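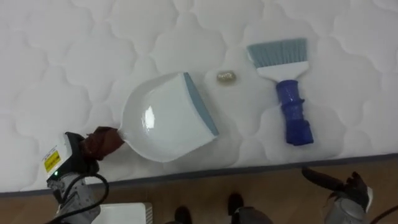

Home News Robots Field Trips About Contact

The Spring Open House at Drerine
By the Field Trips desk, April

Drerine has its workshop in Prurkutcombe, behind a tile showroom, and once a year it lets the public in to see whether the future can do housework. I signed in at the desk, got a paper badge and a bottle of water, and went looking for something that could replace me at home.

My standards are low. I own a dustpan. I use it when company is coming.

The first room was talk. A slide said the lab had logged 1,176 attempts at sweeping, and a man behind me asked how many were any good. The answer was a second slide, about folding towels. We also learned that the hands had been rebuilt 6 times and that the current pair is the Salinas model, which has better fingers and a worse temper. I wrote that down because it also describes my aunt.

The second room was the one worth the drive. Chores were going on at floor level, with a low mattress for a work surface and two arms to do the work. Sweeping is a rotten job for a machine. One hand has to keep the pan still and flat while the other moves the brush, and the trash is light enough to go wherever it likes. Add quilting, with all those little valleys, and I would have trouble myself.
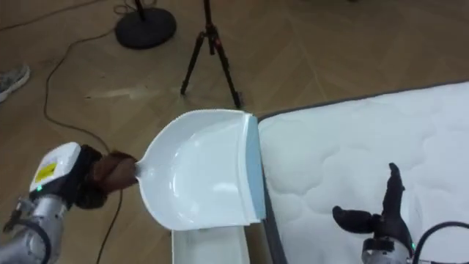
The left hand brings the dustpan up to the side of the mattress, right hand open.

What struck me was the patience. I have never held a dustpan with that much purpose. I have also never needed as many cables.

Could it do my kitchen? I asked, and was told "parts of it," and then which parts, and it was a short list. Shop floors may come sooner. Femen, a packaging outfit that had a table by the exit, wants machines to clear scraps between shifts and would happily start with one aisle. They have about 4,000 square feet to keep clean and a push broom that gets it done before lunch.

Parking is free but the lot fills by 10 a.m. Coffee was gone when I got back to the lobby, and there were crumbs all along the counter. I used a napkin.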